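Dirken Home Arm, two months in

The Dirken is a wheeled base with one arm and a two-finger hand, sold as a helper for light chores. I bought it in May for 588 a month on the lease plan, mostly for the bedrooms. Floors are what the ads show, so I started there.
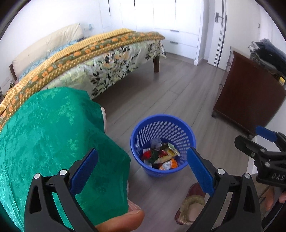

Hard plastic things are fine. It will find a waste basket on a plank floor, take it by the rim and carry it to the kitchen. The slow part is what's inside. Snack wrappers are light and shiny, and when one falls on the way the Dirken either drives past it or spends a long time lining up. My worst run took 34 minutes for one basket.

Cloth is worse. Satin slides out of the fingers, and a throw pulled straight on one side comes off the bed on the other. Sylvain Lemaire at Gallundale, where I leased it, told me to keep it away from bedding until the next update – fair advice, but the box says "makes beds." 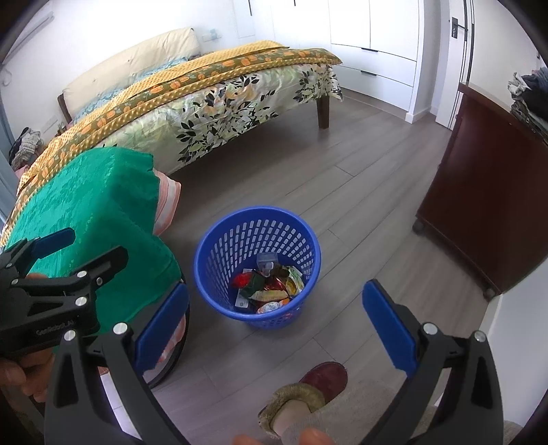
I also tried the Stateck fingertips, which have a softer pad. They hold folded clothes better and drop foil more often. Swapping them takes two screws.

Can a machine do the bedroom yet? Mine can do the basket on a good day. Sheets, throws and laundry are still my Saturday job. I'm keeping the lease through the update, then I'll decide.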